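Folenley Soccer Club
Minutes of the Equipment and Kit Meeting
Jan 27, 2022

Present: Nasrin Nazari (chair), coaches of the U10, U12, U14 and adult squads, club secretary (taking minutes)
Apologies: goalkeeping coach

1. Minutes of the last meeting
Approved with one correction. The order for corner flags went to Retedbridge, and not to the supplier named in the draft.

2. Goalkeeper gloves
The U12 and U14 keepers have been trying the Mustura training glove since the fall. Both coaches reported that the palms hold up on artificial turf but the wrist strap loosens after a few weeks. The U14 coach asked that sizes 5 and 6 be ordered together this time, as size 6 ran out early last season. Agreed to order 15 pairs. Secretary to ask whether a different strap is available before the order is placed.

3. Spring uniforms
Two quotes were received, from Hassanpour and from Retedbridge. Hassanpour was lower on shirts and higher on socks. Delivery from Hassanpour is 8 weeks, which would miss the first U10 game. Retedbridge can deliver sooner but does not carry the dark green in youth small.

The adult squad coach asked whether last year's shirts could be worn for the opening games. The chair said the league allows it as long as the numbers are readable. Agreed to take the Hassanpour quote and start the season in last year's shirts. Squad coaches to check numbers and report any that are peeling.

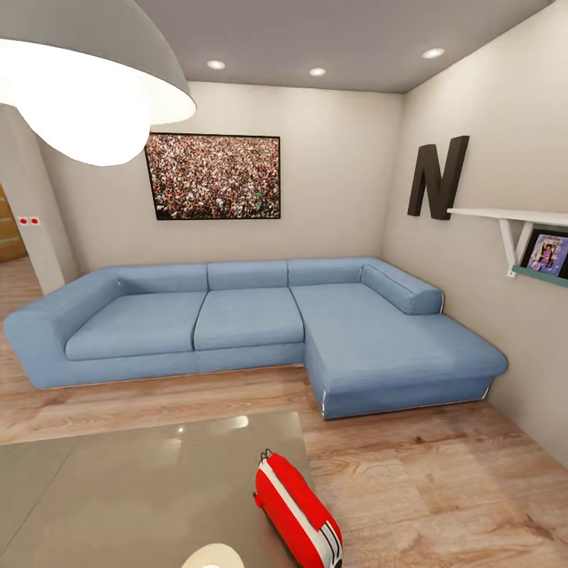 4. Crest and shirt graphics
The adult squad coach brought three ideas for the back panel of the new warm-up top: a plain panel, thin diagonal stripes, and a printed pattern. For the pattern he suggested something like the framed crowd picture on the wall, with the people so close together that they turn into specks of red and white and green. The U10 coach liked it but thought it would look muddy on a child's size. The chair pointed out that Hassanpour charges extra for all-over printing — the plain panel is in the base price. Agreed to go with the plain panel for youth sizes and get a price on the pattern for adults only. The crest stays as it is, on the left chest.

5. Boots and swap table
The swap table will run again before the first practice. Families can drop off used boots and shin guards at the clubhouse on practice nights. Metal studs will not be accepted for U10 and U12. The U12 coach has 48 pairs left over from last year, mostly small sizes, and will bring them.

6. Budget
The kit budget for the spring is $3,000. The gloves and uniforms fit within it. The chair asked that the printed warm-up tops be held until the swap table is over and registration numbers are known.

7. Other business
The ball pump at the lower field is broken. U14 coach to replace it and submit the receipt.
Two mesh ball bags are missing. Coaches to check their cars.

Next meeting: date to be sent by email.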